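Moslow Library Gets Its Big Table Back, Minus the Gum

December 24, 2021
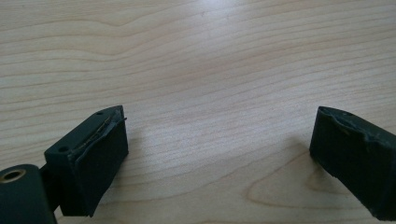

The long table in the reading room of the Moslow public library is open for business again after an absence that began in July and was supposed to last two weeks. Patrons who had grown used to balancing newspapers on their knees may now return to spreading them out and glaring at whoever has the sports section.

The table went out for refinishing to Graruson, the furniture shop on Tamari Street, where it waited its turn behind a set of church pews and a bar top. The shop sanded back the old finish, patched one corner and put on a new clear coat. The bill came to $1,004, up from an estimate the library describes as "optimistic." The extra four dollars, according to the invoice, was for felt feet.

Stella Massawe, who runs the reading room, said the underside took longer than the top. Graruson's crew scraped off 232 pieces of chewing gum, a figure the shop wrote on the invoice without being asked and without charging for it.

"I would have guessed thirty," Massawe said. "I've worked at that table. I've put my knees under that table."

The top had problems of its own. Years of coffee, ballpoint pens and one memorable tax season had left it a color that Massawe calls "library brown," and plenty of regulars had assumed that was what the wood looked like. It is a good deal paler than that. The grain runs in fine wavy lines, and in one spot it bends into a set of nested arcs that had been hiding under the murk. At least one patron has already reported the arcs to the front desk as a water stain. The desk has explained that they grew that way.

Opinion on the new look is divided. Some readers say the room feels brighter. Others say it feels a little too bright, particularly where the light bounces off the finish, and have moved their chairs along accordingly. A man who has done the crossword at the same end of the table for 17 years said he had no complaints about the wood but would like his wobble back. The table used to rock slightly when he leaned on it, and he had come to depend on it for thinking.

New rules came home with the table. Drinks need lids. Pens are permitted, but paper goes on top of something else, preferably a book the library can spare. The craft group, which meets under the Ondieki bequest and is technically entitled to the table once a month, has agreed to bring its own mats after what both sides describe as a frank conversation about glitter glue.

Gum is not mentioned in the rules. Massawe said she considered a sign and decided it would only give people ideas – the old table had a sign, and the shop found gum on the back of that too.

Graruson recommends leaving heavy objects off the surface while the finish hardens, so the big atlas will stay on its stand for now. The folding tables that filled in since summer have gone back to the basement, where they will be available for the book sale, along with several chairs that nobody has asked to have refinished.

The reading room keeps its usual hours through the end of the year, apart from the holiday closing. Table seating is first come, first served.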